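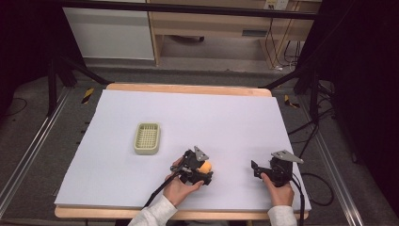 Home Openings Sites How to Apply Contact

Table Task Operator, Hutsuliak Site
Reference 2271
Employer: Vultar
Reports to: Zoia Antoniuk, floor lead

Vultar is hiring operators for sorting and placing work at the Hutsuliak site. The job consists of picking up small household and toy items at a table, putting them into baskets or trays, taking them out again, and resetting the table for the next run. The work is repetitive and is done to a written task sheet.

Duties

Set up the work surface at the start of each block. The board goes flat on the table and must cover the area marked on the setup sheet. Replace any board that is dented through or will not lie flat.

Place the basket in the position and direction given on the task sheet. Sheets refer to the long side of the basket, so check this before the first pick.

Pick and place items with the hand-held grippers. Both hands are used. Some sheets call for one gripper to hold an item while the other stays open and clear of it.

Handle soft and round items without dropping or crushing them. An item that rolls off the board is logged as a drop and the run is repeated from the start.

Keep cables clear of the basket and the items. Check both cables at every reset.

Empty the basket, return items to the item bin, and sign the block log. Item lists are kept by Orest Ivanyshyn, who also issues replacements for worn or torn pieces.

Requirements

Steady use of both hands for the length of a block. Left-handed applicants are welcome. Fit of the grip is checked at the trial.

Able to stand for 2 hours at a time, with a break between blocks.

Able to read a task sheet in English and follow it in the order written.

Normal or corrected vision, including the ability to tell similar colors apart. Several sheets sort by color.

No earlier experience is needed. Assembly, packing, lab bench or sewing work will be counted in the applicant's favor.

Work clothing

Long sleeves with a close cuff are worn at the table. Sleeves must not hang over the jaws. Rings, bracelets and watches come off before the block starts and go in the locker. Closed shoes with a flat sole.

Hours and terms

Full shift is 8 hours, including setup, breaks and closing of the log. Early shift starts at 7:30 a.m. and late shift at 3:30 p.m. Operators state a preference when applying, and shifts are fixed for the month. The first intake starts in August. Training is paid at the full hourly rate, which is given in writing before the trial.

Selection

Applicants who meet the requirements are asked to a trial at the table. The trial takes almost an hour and covers basket setup, single-item picks, two-handed picks and a full reset. Accuracy is scored first and speed second. Svitlana Sirko runs the trials and sends out the results.

To apply

Send a one-page work history and your preferred shift to Erhan Güler, Staffing, Vultar, Hutsuliak Site, Room 2002. Put the reference number on the first line. Applications for the Prustanton site are handled separately and should not be sent to this office.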